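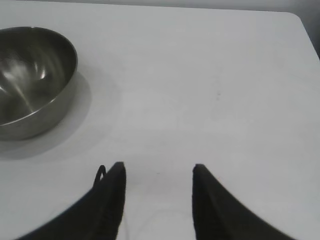
*Wrist camera view: gripper open, steel bowl at upper left.*

# plareck-bowl

Recordings from a tabletop arm built in a shared workshop. The task is picking up small items and dropping them in a metal bowl. Released 2024-01-27.

## Contents

- 200 episodes, one folder each
- wrist camera video, colour
- joint positions and gripper opening, logged in `state.csv`
- `notes.txt` where the operator wrote something down

Episodes 1 to 23 were recorded with the old finger pads and have a slower close. They are kept under `early/`. Don't mix them with the rest if you care about grip timing.

## Setup

The arm is a Tisomitz kit with printed fingers in black. Maëlys Marty drew the fingers and Chia-hao Liao rewrote the serial driver after the stock one kept dropping packets. The arm is clamped to the bench beside a white table with rounded corners. The bowl is stainless steel and isn't fixed down, so its position changes between episodes.

The camera rides on the wrist and both fingers stay in view when the gripper is open. Colour balance is locked. Exposure is not, and the picture darkens when an item is held close to the lens.

## Loading

```
pip install -r requirements.txt
python load.py --root data/ --episode 42
```

`load.py` returns images and states already matched by timestamp. Add `--raw` to skip the matching.

## Gripper values

| value | meaning |
|-------|---------|
| 0.0 | closed |
| 1.0 | fully open |
| -1 | no reading |

The encoder was recalibrated in November. Files older than that have been corrected in place.

## Known problems

- The steel throws bright streaks. A plain threshold for finding the rim won't work well.
- Soft shadows beside the bowl get picked up as objects by the sample detector in `tools/`.
- Small specks on the table have not been cleaned out of the images.
- Video and state drift apart by up to 4 frames in long episodes when loaded with `--raw`.
- There are no depth images.

## Labels

Saskia Rutherford marked the start and end of each grasp by hand. Failed grasps are included and have `success: false`. Drops outside the bowl count as failures, even if the item bounced in first.

## Licence

CC BY 4.0 for the data, MIT for the code. Send corrections as a pull request with the episode number in the title. Margaux Hoarau merges them.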